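Course: Paper and Letters in Daily Life
Handout 4: The envelope and how it is closed
Teacher: Fenna Hendriks

These notes follow the lecture from February. Please read them before the practical hour and bring your own paper.

1. Before the envelope

For a long time a letter had no cover. The writer folded the sheet several times, put one edge inside the other, and closed it with wax or with a small wafer made of flour paste. The address was written on the outside of the same sheet. In many countries the post charged by the number of sheets, so a separate cover made the letter more expensive. When charging by weight became common in the nineteenth century, people could use a cover without paying double.

2. The parts

The front is called the face. The back has the flap, two side flaps and a bottom flap. The line where the top flap bends is the shoulder fold. A diamond-shaped blank gives an envelope with a pointed flap. Other blanks give a straight, wide flap, which we call "wallet" in this course. Please use these words in your written work, also when your own language has a different system.

3. Kraft paper

The word kraft means strength in German. In the process the wood is cooked with chemicals that remove most of the lignin, and the fibers stay long. Unbleached kraft keeps its brown color. It folds well along the grain and less well across it. To find the grain, bend the sheet gently in both directions and feel which one resists less.

4. Closing

We compare three methods. Gummed flaps need water. A glue stick gives little moisture, so thin paper stays flat, but the layer must reach the corners. Liquid paste is strong and makes thin paper wavy. Cengiz Öztürkmen, who taught this course before me, kept a box of 238 old envelopes from the Zemus stationery shop, and on many of them the side seams opened first, not the top flap. Look at the seams when you choose a method.

5. Task

Take apart one used envelope and draw the blank at full size. Mark the grain with an arrow. Then make two copies, one with the grain and one across it, and close them with the same adhesive. Write one page on the difference. The report counts for 40 percent of the grade. Reports longer than 1,000 words will be returned. 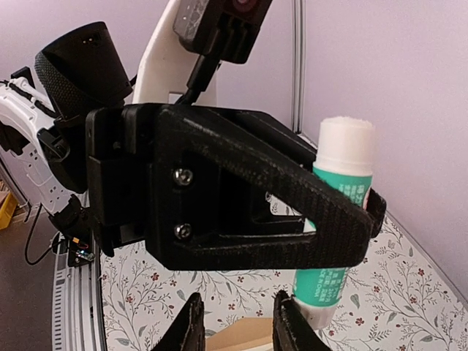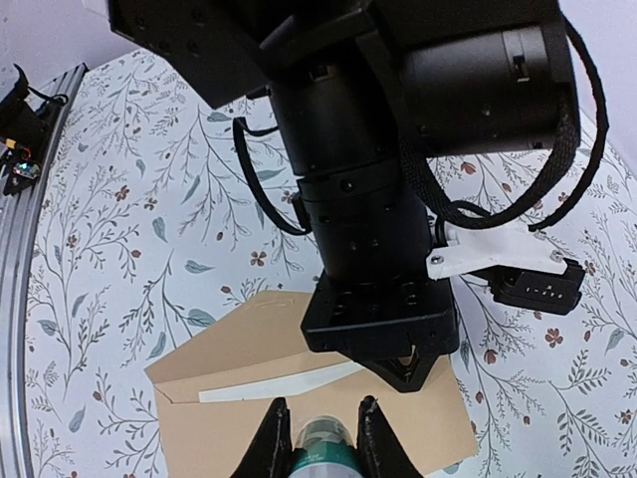
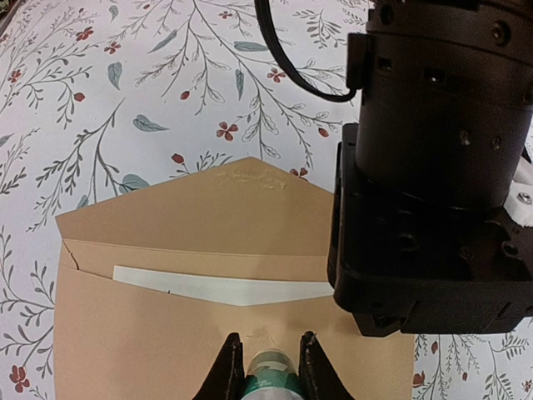

Fig. 4. Glue stick (first picture) and open kraft-brown envelope (third picture).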